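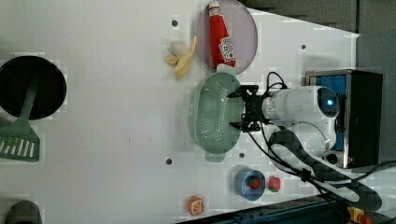
Bench rules for tabletop arms: what does your lab actually enforce?

Forum: Workcell practice > Safety and procedures

mlewis_bench
We're rewriting our rules for the small arms (tabletop pick and place, toy kitchen sets, two-finger grippers). The old sheet was four pages and people signed it without reading it. The draft is one page:

1. Nobody's hands over the table while the arm is enabled.
2. E-stop within reach of whoever is seated, tested at the start of each shift.
3. Speed capped at 10 per cent for any new program until it has run clean 11 times.
4. Props go back to the start layout between runs, arm disabled first.
5. Cables checked for slack through the full range before the first run on Wednesday.

Comments welcome. I'd like it on the wall by the end of June.
Mared

gpowell
Rule 3 will get ignored. 11 clean runs at 10 per cent is most of a morning. We do three at low speed, then step up.

kneath_e
Disagree with Gwilym. The low speed runs are where you find out the jaws are going to come down on the rim of a colander instead of the handle. Three isn't enough if the layout changes between runs.

gpowell
If the layout changes then it's a different test. Fix the layout for the speed check and vary it afterwards.

kneath_e
Fair, but then write that in the rule. As drafted it doesn't say.

aled_m
Rule 1 needs a definition of "over the table". At Hlongwane we had a bloke who reckoned resting his elbows on the edge was fine. We ended up putting a line of coloured tape on the floor 700 mm out. If your toes are past the tape, the arm is disabled. Much easier to police.

merja_j
700 mm is arbitrary unless you worked it out from your arm's reach and stopping distance. Please don't copy it. A tabletop with the base near one edge needs different distances on each side. The risk assessment should cover the whole cell, including the gripper and whatever it's holding.

aled_m
Agreed, ours came from our own measurements. Should have said so.

mlewis_bench
Thanks all. Merja, I'll have the distance measured for each cell and written on the sheet. Does anyone specify how cables are held? Ours are dressed back along the arm and I'm not happy with "checked for slack" as wording.

gpowell
We use Clamex clips and log a look at them every 3000 cycles. Wording is "no loop can reach the jaws or catch the table edge in any programmed pose". You're welcome to it.

merja_j
I'd add "or any pose reachable by hand guiding". People forget that one.

kneath_e
Also for rule 4, put a name on it. Ours says the person who pressed stop resets the props. Before that we had arguments about whose strawberries were on the floor.

mlewis_bench
Taking all of those. On rule 3 I'm going with a fixed layout for the speed check and keeping the 11.

gpowell
Still too many, but it's your wall.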